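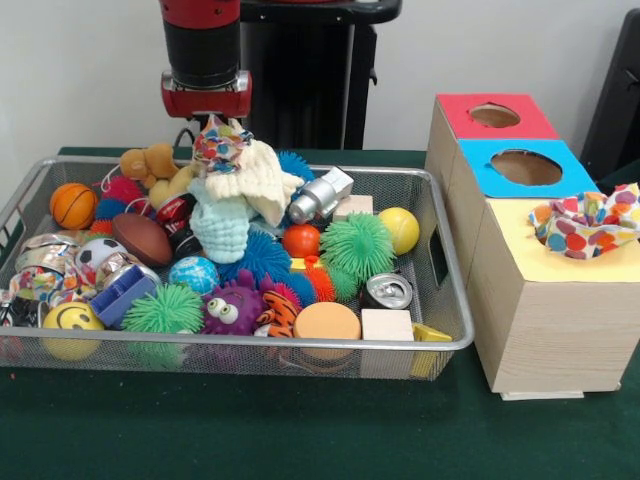

Does the rate of radioactive decay change with the weather or the time of year?
Nothing in the new measurements says it does, and the group that made them thinks the earlier reports were seeing their own electronics.

WONAU, June 4, 2020 — Physicists at the Murnano Laboratory have released the results of a 122-day run intended to check a claim that the decay rate of sodium-22 wanders slightly over the course of a year. They found no wandering in the source. They found quite a lot of it in the equipment.

The original claim, circulated last August in a preprint by a smaller team at the same laboratory, described a drop in the count rate that lined up with the Earth's distance from the Sun. It was picked up widely, and in some coverage it grew into evidence that solar neutrinos were "switching" nuclei on and off. The preprint itself did not go that far, although its final section came closer than it should have.

"The plot was lovely, and I distrusted it from the first afternoon," said Heriberto Montoya, who led the new work. "One detector, one room and less than a full cycle. You can fit a sine wave to a good many things under those conditions."

The new run used an apparatus called Umora, in which four detectors watch the same sealed source from different sides. Two are kept in a temperature-controlled enclosure and two are left exposed to the ordinary air of the hall, which reached 26 degrees during the warmest stretch. If the nuclei were changing their behaviour, all four detectors ought to have recorded the change together. Only the exposed pair drifted, and they followed the hall's humidity log closely, with a delay of a few hours. When the amplifier on one of them was moved into the enclosure, its drift shrank to the level of the statistical noise.

Deisy Cuadros, who built the enclosure, said the effect had been sitting in the manufacturer's notes for years. "High voltage supplies move a little with moisture. Gain moves with them, and then the pulses near your threshold either count or they don't. It's dull, and it's the right size."

The group is careful about what the result rules out. It covers one isotope and less than half a year, and it sets no useful limit on variations much smaller than the one claimed. Nor does it touch the well-understood cases in which surroundings do matter, such as small changes in electron capture rates when an atom's chemical environment is altered. Sodium-22 decays mostly by positron emission, with a minor share by electron capture, and the run was not sensitive enough to separate the two channels.

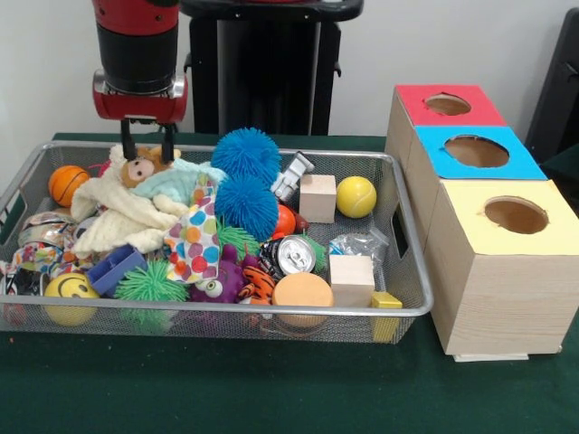 Gripper lowered into a wire-mesh basket of toys, with a small stuffed monkey beneath it. Photo: Katherine Cuadros

Alcides Ayala, an author of the August preprint, has seen the new data and accepts that humidity explains most of his team's signal. He does not accept that it explains all of it. A residual remains in the older record after the correction is applied, he said, and he would like it looked at before the matter is closed.

Montoya's reply was short. The residual depends on which days are left out of the fit, he said, and the preprint gives no reason for leaving out the ones it does. The two have agreed to exchange raw files — a step that might usefully have been taken before the preprint was posted.

A second run, with a chlorine-36 source and a new set of power supplies, is planned. Full data from the present run, including the humidity log and the rejected days, will be supplied on request.

Media contact: Jhosep Carhuamaca, Murnano Laboratory, Wonau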